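Section 3: Setting up the counter and looking after your board

Okay, the board is out of its wrapping, so let's find it a home! I wrote this part of the Kemero guide after setting up my own kitchen corner in Catdale, and I moved things a lot before I was happy.

1. Clear the stretch of counter you use most and wipe it down. Crumbs under bamboo scratch, and marble shows everything.

2. Slide the toaster and toaster oven to one end, with enough space to open the oven door all the way. (Check the cords too, I always forget the cords.)

3. Lay the board flat with the groove side up. The groove catches juice from tomatoes and melons, so don't skip this one.

4. Put your jars and canisters along the backsplash. Cereal goes in something with a lid, please!

5. If you have a riser or a crate, stand it past the end of the board and set your fruit plate up on top.
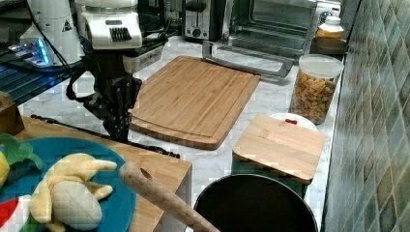
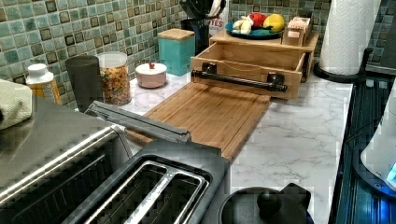
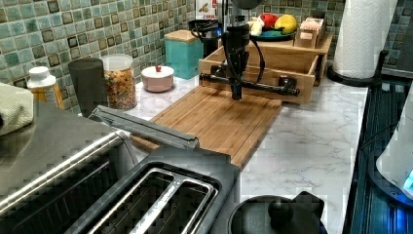
Fig. 3. The bamboo board on the marble counter.

6. Oil the board before you cut anything on it. I use the Clorneck mineral oil, one thin coat, then I leave it overnight and wipe off whatever is still sitting on top. Do it again in April or whenever the wood starts looking thirsty.

CAUTION: Keep the board away from a hot toaster oven. Mine is fine at 400 degrees with a good gap, but a board pushed right up against the metal can dry out and split.

NOTE: No dishwasher, ever. Warm soapy water, a quick rinse, then stand it on its long edge to dry.

NOTE: If your board rocks, flip it over and leave it a day or two before you write to us. Part 157 in the Suominen spares list is the pack of stick-on feet, and four of them will usually fix it.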